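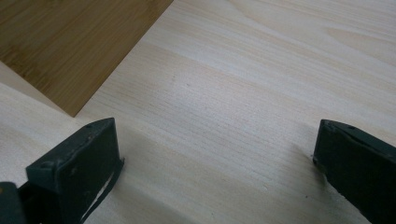
Figure 3. Fingers of the hand-held gripper at wide opening over the pale wooden surface, with the darker board at upper left. A thin dark strip hangs from the inner side of the left finger, and a lighter worn patch is visible on the inner edge of the right.

4.2 Finger inspection and pad replacement

The hand-held unit and the arm-mounted unit in the Trolen cell use the same finger set, so a finger that has worn on one can be moved to the other without reprinting. This was convenient during commissioning but complicated the maintenance record. From January onward each finger was logged by its own serial number, and the log followed the finger when it was moved.

Inspection was carried out at the start of each shift with the fingers opened to their full travel. The operator checked the inner edges for loss of coating, the mounting holes for cracking, and the contact pads for lifting at the corners. Small scuffs and dust on the outer faces were ignored. A worn patch on an inner edge (Figure 3, right finger) was recorded but did not by itself lead to replacement, as we found no change in holding force on fingers in that state. Any loose material on the inner side of a finger was treated as a fault and the unit was withdrawn until it had been removed or re-bonded. Loose material can fold into the grip on closing, and it also enters the view of the wrist camera, where it affects the estimate of finger position.

Over the trial the two units completed 2528 grasp cycles between them. The log contains 47 finger entries, most of them for surface wear. Pads were replaced 9 times. The original procedure, written by Selorm Addo, called for the pad to be peeled off and the finger wiped down before a new pad was pressed on by hand. Pads fitted this way tended to lift first at the leading corner. Cengiz Karakaya revised the procedure so that the bonding face was abraded lightly and the pad clamped overnight in a simple jig. The revised method was used for all later replacements.

4.3 Opening calibration

Finger opening was recalibrated after every pad change and otherwise at intervals of 260 cycles. The fingers were closed on a gauge block, opened to the mechanical stop, and closed again, and the reported width was compared with the block at each closure. If the two readings disagreed by more than the tolerance given in Section 3, the drive screw was cleaned and the routine repeated.

The work surface has some bearing on this step. On pale wood the dark fingers separate well from the background, but their shadows also fall on it, and a soft shadow beside a finger can be taken for part of the finger by the edge detector. We lowered the detector threshold for the calibration routine only – the grasping routine kept its original value – and restricted the search region to the upper faces of the fingers. Boards of a darker colour laid on the work surface were kept clear of the search region for the same reason.

One source of error was not resolved. Fingers moved from the hand-held unit to the arm occasionally showed a small offset that disappeared after the mounting screws had been loosened and retightened. We suspect uneven seating at the screw holes but did not measure it. The Likulholm cell, which uses metal inserts in its finger mounts, has not reported the same offset.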